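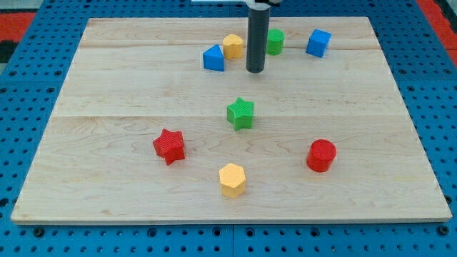 Skalteo say the oil is fully cured in 7 days and that any smell left after that is in our heads. That was the reply to my message, more or less word for word, and I'm writing it down so it can be held up against what follows.

Oct 30, 2020

Board finish trial, continued. Maple only this time, no more offcuts of mixed stuff from the bin.

I don't believe the 7 days. The Skalteo tin says 7, their data sheet says 19 at room temperature, and their website says "ready to use next morning", which must mean ready to be sold next morning. Three claims from one firm for one product. When I asked which was right I was told it depends on the timber. Fine, but then say so on the tin.

Method as before. Sanded to 80, then up through the usual papers, wiped with a damp cloth to raise the grain, left overnight, knocked back. 2 coats, rag on, rag off. Seixas oil on one set, Skalteo on the other, plain mineral oil on the last as a check. All from the same stack of maple. Same rag cloth too, after the mess in January when the lint from the old one got blamed for everything.

Water test: a teaspoon of tap water on each, left while I had lunch. The Skalteo pieces marked. Not badly, a dull ring you have to tilt the wood to find, but it's there. Seixas left a fainter one. Mineral oil marked worst, as expected, and it costs next to nothing, so I can forgive it.

Red wine and turmeric still to do. I know turmeric will win. It always does.

The bit that bothers me is the "hard wax" claim on both tins. Scratched each with a thumbnail and couldn't tell them apart from bare maple with my eyes shut. A wax that hard ought to feel like something. Trevitz make the same claim for theirs and want nearly double the price. They offered a sample and it hasn't come.

Glue lines: somebody suggested the oil creeps into the seams and weakens the joint. I've never seen it happen and I doubt anyone else has. If a board opens up it's usually because it went in the dishwasher, whatever the owner swears. But I'll put a glued-up offcut in a tray of the Skalteo for 19 days and then try to break it over the bench edge. If it goes in the wood and not the line, I'd like to hear no more about it.

Zatier sent a leaflet saying their oil "feeds" the wood. Wood is dead. It doesn't eat. Leaflet is in the drawer if anyone wants cheering up.

To do:
Turmeric, wine, beetroot if there's any left
Repeat water test at 19 days, same spots
Chase Trevitz
Oily rags flat on the rail outside, NOT in the bin. Found a screwed-up one in there again this morning.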